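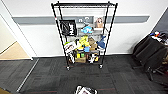

The giveaway shelf at Windside, plush shark and all.

Bijan Bagheri wants me to know he's not a tidy person. "My desk is a crime," he says, laughing, when I stop by to ask about the black wire shelf he looks after at Windside. It's on casters, it's packed, and I love it!

The idea started in February, with stuff left over from an office move. Now anyone can drop things off or take them home. "The middle shelf goes first, it's right where your hands are," Bijan says. "Boxes go at the bottom - I'm strict about that."

And the blue shark? "Omid's kid has asked for it 4 times," he says. I check with Omid Hassanpour, who doesn't deny it. "We have 80 stuffed animals at home," he groans. "Please write that it's taken."

Bijan would like a second shelf next. He's already measured the wall.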